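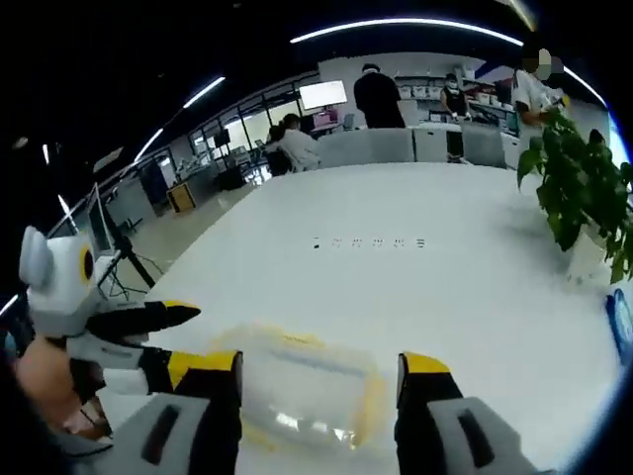

Container sorting, big white table, August

Cleared the table and went through the plastic containers from the Skekby shelf. The clear one with the pale yellow rim stays out as our reference for size. Anything that nests inside it goes in the small crate, anything that doesn't goes in the tall one. Jabari wanted to sort by lid type instead, but half the lids are missing, so size it is.

Left the row of small dark marks on the tabletop alone. Please don't scrape them off when wiping down. Window cleaner is fine on the rest.

Washing

Ran two loads in the sink at 48 C with plain dish soap. The stickers from the Dorier order leave glue behind. Cooking oil and a paper towel takes it off, then wash again. Acetone clouded the test piece after a minute, so keep it away from anything clear.

Dry them upside down on the rack, not stacked. The last batch was put away damp and smelled by the next morning.

Lids

Erick tried the spare lids from box 944. They snap on at three corners and lift at the fourth. Warming them in the sink helped for a while, then they went back to how they were. Put the box back with a note on it. Could be the wrong series, the Terska list has two with almost the same part number.

Labels

Old labels were on the lids, and lids get swapped. New ones go on the short side, under the rim, printed in 12 point. 11 fits more words but Erick couldn't read it from the stool. Contents on the first line, shelf on the second. No dates on the label, those go in the log.

Still to do

Ask Chege if they sell lids separately.
Find the second roll of label tape. It was in the drawer with the tape measures.
Screws and washers are still in a soup bowl by the drill press. They need a container with a lid that closes.
Jabari to check whether the tall crate fits under the bench with the new feet on.

Stopped at 4:30. Rack is full, leave it until morning.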